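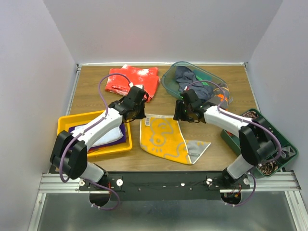 Slide 2. Teaching by demonstration

Good afternoon. I'm Archana Thakur, and I work on teleoperation at Illow.
Task for today: folding towels with two arms. No motion is scripted. A person drives both arms by remote control and we record everything.
Our target is 200 demonstrations per task. Dalal Awwad drove most of the first set.
Say here: slow is fine, stopping is not - the policy learns the pauses too.

Slide 3. What we keep

Fold flat, edges lined up, both arms back under control before the recording ends. Drop any run with more than 3 regrasps.

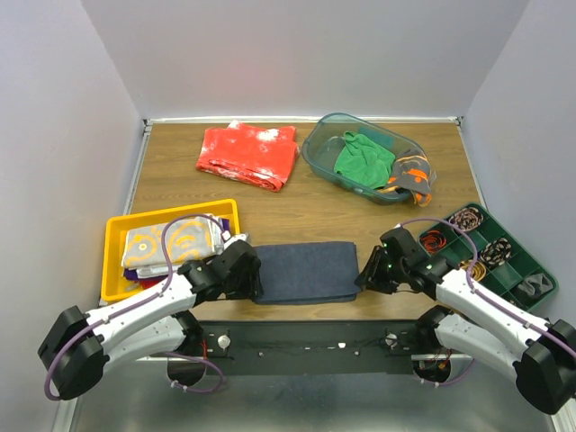 Slide 4. Hand guiding or remote?

Hand guiding is easier to learn, but two arms need two people. Ask who has tried it. Then questions, mics at the front.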